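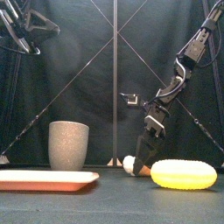

Mudberg Allotment Garden Club
Minutes of the winter meeting, December 2022

I'm writing these up from my notes, which got a bit of tea on them, so shout if I've missed something you said. We had a good turnout for such a nasty night, and thank you to everybody who carried chairs!

Last meeting's minutes
Read and agreed. One fix — the compost delivery was left by the lower gate, and I'd written upper gate.

Water
Most of the evening went on this, as usual. The old tap by the Canpolat Street fence has been dripping since the first freeze, and those of us with plots down that end are stepping over ice to get to our sheds. We got a price from Huvix to replace the tap and bury the pipe deeper, and it came in higher than we'd hoped. A few people wanted to wrap the pipe and wait for spring. I was in the wrap-it camp myself (I've done mine at home with old carpet and it's held up fine), but the vote went the other way and I can live with that. We'll go ahead with Huvix as soon as they can fit us in. Until then the water stays off at the main valve, so please bring your own if you're watering anything under cover.

Plot fees
Going up to $40 for the year. There was some grumbling, mine included, but they haven't moved in ages and the pipe has to be paid for somehow. Half plots will be $20. Pay by check or cash, and put your plot number on the envelope. I had two envelopes last year with nothing on them at all and I still don't know whose they were.

The hoop house
The Tultent cover has torn again along the windy side. We talked about patching tape versus a new cover, and then got sidetracked onto whether the whole thing should be turned to face the other way, which was a fun conversation but took forever. Agreed to tape it for now and look at it again when the weather's better. If you have leeks or lettuce in there, check on them yourself, please.

Seed order
We need an order of about $100 to get the bulk discount. The list is going round now. So far it's nearly all tomatoes and squash — could somebody please order some beans? Seed potatoes are on a separate sheet, and I need that one back before the holidays.

Any other business
There are 3 empty plots, all at the shady end. They'll be offered to the waiting list first.

Somebody has been leaving pumpkins in the leaf pile whole. Chop them up, they take forever otherwise.

The shed key is back on its hook. The wheelbarrow with the flat tire is still flat.

Next meeting will be after the thaw, same room, and I'll send the date round. Bring a mug.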